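Student Project Profile: The Pouring Task at Clurkstead

The robotics course at Clurkstead Technical College ends each year with a student project that runs through the spring term and is presented before the faculty in May. The current group has chosen to teach a two-armed robot to pour water from a bottle into a glass. The department spoke with Grażyna Szewczyk, the instructor responsible for the course, and with Lech Baran, a second-year student who leads the motion group, on the progress of the work and on what the students are expected to take from it.

Ms. Szewczyk explained that the subject was selected by the students themselves from a list of 7 proposals. "I had expected them to take the sorting task, which is well documented and has a clear finish," she said. "They voted for pouring. I asked them to write two pages on why it would be difficult, and the two pages were good, so I signed the form."

The project is named Stavura, after the software that the previous class wrote for its own final presentation and that the present students have taken over and extended. According to Mr. Baran, the first month was spent reading that code. "We found parts that did nothing and parts that did far too much," he said. "There was one file with 3,700 lines in it. We divided it up and each of us had to explain a section to the rest of the group before anyone was allowed to change it."
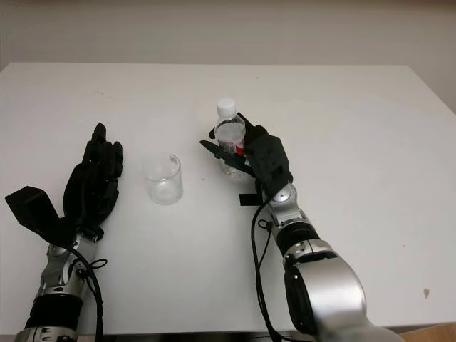

Work is organized in two groups. The motion group is responsible for the path of the arms and the closing of the fingers. The vision group is responsible for finding objects on the table and reporting their positions. Ms. Szewczyk described the division as a teaching decision. "In a small class it would be easy to let everyone do everything, and then the strongest programmer does all of it," she said. "With two groups there has to be an agreement between them, in writing, about what one side will deliver to the other. The first agreement they wrote did not say which units the positions were in. They lost an afternoon to that, and the second agreement was much longer."

Asked which part of the task had taken the most time, Mr. Baran named the grip. A water bottle of the ordinary kind yields when it is squeezed, and its stiffness changes with the amount of water inside. "With a rigid part you can close the hand until it stops," he said. "With a bottle you have to decide how much is enough. Too little and it turns in the fingers when the wrist tilts. Too much and the water comes up the neck." The group began its trials with the cap on and intends to keep to this practice until the tilt can be repeated to the satisfaction of both groups. The students refer to these as closed runs.

The log kept by the class stood at 1,091 closed runs at the end of March. Each entry gives the starting positions, the version of the software, the result and the initials of the student at the stop button. Ms. Szewczyk reads the log every week and returns it with comments. "They do not enjoy writing it," she said. "A run that failed and was written down properly is worth more to me than a good one that no one can repeat. I have told them that the log counts for a third of the grade, and the entries have improved."

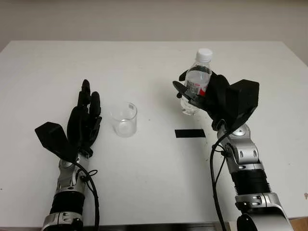 The matter of starting positions has been a subject of some debate within the class. Mr. Baran would like the robot to accept the glass wherever it is set down, while the vision group has asked for a fixed arrangement until its own results are steadier. For the time being the fixed arrangement has prevailed. The glass stands near the left hand, which remains open beside it, a short black strip lies on the tabletop to the right of the glass, and the right hand takes the bottle. "I argued against it and I lost," Mr. Baran said. "I will admit that the runs are easier to compare. We plan to move the glass a little at a time once the tilt is settled."

Clear objects have presented a difficulty of their own. The vision group reported in February that the glass was being found in some runs and missed in others under what appeared to be the same conditions. A proposal to paint the glass was turned down by Ms. Szewczyk. "A person in a kitchen is not going to paint the glass first," she said. The students then turned to the rim and the shadow as additional cues, and this work is still under way. The results will form a separate chapter of the final report.

The project receives modest support from outside the college. Bokby, a local supplier of workshop equipment, has contributed toward the cost of replacement parts, and the engineering office of Cieślak has agreed to send 2 reviewers to the final presentation. The reviewers will receive the written report in advance and may ask the students to repeat any run recorded in the log.

Mr. Baran intends to apply for a summer placement after the course and hopes to continue in motion planning. He was asked what he would advise the students who take over Stavura next year. "Read the old code before you complain about it," he said. "And agree on the units."

Students who wish to register for the course should speak with Ms. Szewczyk before the end of the spring term. Completion of the introductory programming course is required, and places are assigned in the order in which applications are received.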